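Section 4: Floor, Lines and Shutter Counter

Read this section before you start work on the floor. If you have already started work on the floor, read it anyway, and then go back to step 1 with a better attitude.

The Treseck shutter counter and the gray coated floor it stands on were delivered as two separate jobs and are cared for as one. Most of the trouble we hear about comes from the place where they meet, where floor people assume it belongs to the counter and counter people assume it belongs to the floor.

4.1 Before you begin

You will need:

One flat microfiber mop, with a clean pad and a spare
One soft push broom
Two buckets (see the note below; yes, two)
Nudow neutral floor cleaner
A dry cotton cloth
A soft brush with a handle long enough to keep you off your knees

Note: The second bucket is for rinsing. People who use one bucket are moving the dirt from one side of the room to the other, and a glossy floor will show you exactly where they put it.

Caution: Do not use scouring powder, steel wool, or anything with a picture of a lemon on it. Citrus cleaners smell like progress and leave a haze.

4.2 Clearing and sweeping

1. Close the shutter fully. The bottom rail should sit level along its whole width. If one end is higher, open the shutter a hand's width and lower it again slowly. Do not help it with your foot.

2. Check that the counter is locked. The key is marked 314 and lives on the hook by the office door, or is supposed to.

3. Move everything that moves. Carts, stools, boxes that are "only there for a minute." Lift them. Dragging is how scratches happen, and a scratch in a gloss coat catches the light for years.

4. Sweep from the counter outward, in long overlapping strokes. Sweep along the yellow line and then across it. Grit likes to collect against the raised edge of the paint, where it works like sandpaper under every shoe that follows.

5. Use the soft brush under the overhang, along the plinth. The plinth is set back, so the broom will miss most of it and let you believe otherwise.

4.3 Washing the floor

1. Fill the first bucket with lukewarm water and add Nudow at the strength given on its label. A stronger mix does not clean better. It dries sticky, and then you get to do section 4.3 twice.

2. Wring the pad until it no longer drips. You want a damp mop. If you can hear it, it is too wet.

3. Start at the far end and work back toward the door. We include this step at the request of everyone who has ever ended up stranded beside the counter with wet floor on all sides.

4. Rinse the pad in the second bucket after every few passes. Change the rinse water when you can no longer see the bottom.

5. Go over the floor once more with clean water and the spare pad.

6. Let it dry completely. Do not walk on it to check.

Caution: A wet gloss floor is slippery. Put out the sign, even if you are alone in the building.

4.4 Judging the result

A glossy gray floor is a poor liar and a worse flatterer. Patches of light from overhead look very much like puddles, and pale reflections look very much like soap. Before you reach for the mop again, take two steps to the side and look from there. A reflection will move with you. A smear will stay where it is and wait.

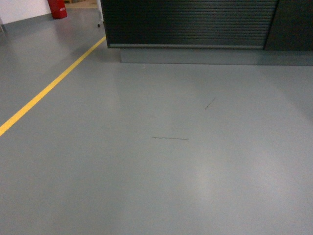 If you do find a smear, treat it with plain water first and the dry cotton cloth second. More cleaner is almost never the answer, though it is nearly always the first thing people try.

4.5 The yellow line

The line can be washed with the rest of the floor. Do not scrub it, tape over it, or park things on it. A line with a pallet on top of it is only a suggestion.

Touch up worn spots with Mbeki line paint, code 123, masking both sides first. Freehand repairs have been attempted. They can be recognized from the door.

4.6 The shutter and side panel

1. Wipe the slats from side to side, along the ribs. Wiping up and down pushes dust into the gaps, where it will stay until you are trying to show the place to someone.

2. Wipe the bottom rail last and dry it right away.

3. Clean the plain dark panel with a barely damp cloth. Fingerprints show on it, so push the shutter closed by its rail and leave the panel out of it.

Note: Do not oil the slats. If the shutter is stiff – and by August it usually is – clean the side guides with a dry brush and see section 6.

Questions about this section go to Emmett Nguyen-Tran at the Clerkia service desk. Please have your counter number ready, and please look for the key first.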